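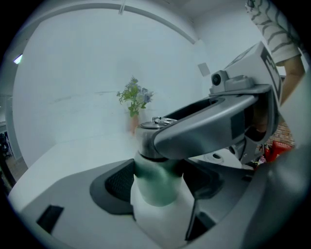 Ruddale Tap Water Diary: read this before using the data

The file diary.csv holds 1036 entries written by people in Ruddale who agreed to note how their tap water tasted and smelled. Of those, 935 passed the checks below. The rest are in rejected.csv, and you should look at them before you trust my judgment.

What it is good for

Finding out when people complained. I doubt it says much about the water. Taste is a poor instrument, and most of the diarists signed up after the August outage, already annoyed. If you want chlorine levels, get them from a lab.

Columns

entry_id: a number, with gaps where entries were withdrawn
street: street name only, spelled the way the diarist spelled it
taste: 1 (fine) to 5 (would not drink)
smell: same scale, often left blank
filter: yes, no or unknown
note: free text, lightly edited to remove names

The filter column is the weakest. Khurram Memon called back 149 diarists and found that several had answered "yes" for a filter jug they had stopped using. He corrected those he reached. The others stand as written.

Checks

An entry was rejected if it had no street, no taste score, or a note that was plainly about something else (parking, mostly). Rozália Ďurica and I did this separately and then compared. We disagreed on 8 entries and kept them all, which she still thinks was a mistake.

Known problems

Stesen, the neighborhood uphill, is overrepresented. One enthusiastic household there wrote twice a day for weeks. I have not weighted for this and I distrust anyone who does so without saying how.

Scores drift. People who started at 4 tended to settle at 2, and you could read that as better water or as boredom. The file can't tell you which.

A map made from an early draft has been passed around showing a "bad taste zone" near the old pump house. Please don't cite it. The zone has three diarists in it and two of them share a kitchen.

Changes

April 18, 2026: street spellings left alone after all, duplicate rows removed, this file rewritten. Hiếu Huỳnh's script for merging streets is in the tools folder, untested by me.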